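August 4, 2021
By Theresia Imhof
1 min read

Hello everyone,

Ott Grigaitė wrote:
> Has anyone else seen the Pendis survey? They asked 200 finance
> managers, and most expect borrowing to cost more by October.
> Should we worry?

Thank you for sending this around, Ott! I read it over coffee, and then again over a second one. I'd take it with a little salt (these folks have been expecting higher rates as long as I've known them), but Inese tells me Calvo has already raised its fee on small credit lines, and that does make me sit up a bit. We owe 3,000 on ours, so I'm inclined to pay it down early and sleep better.

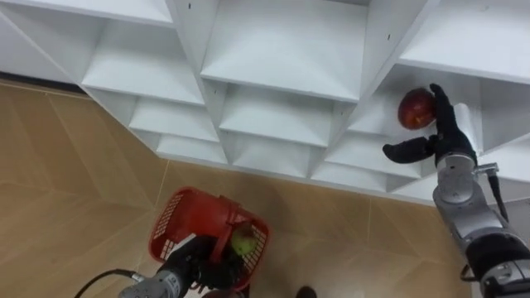
If your own lender has sent you a letter lately, do write back and tell us what it says.

Warmly,
Theresia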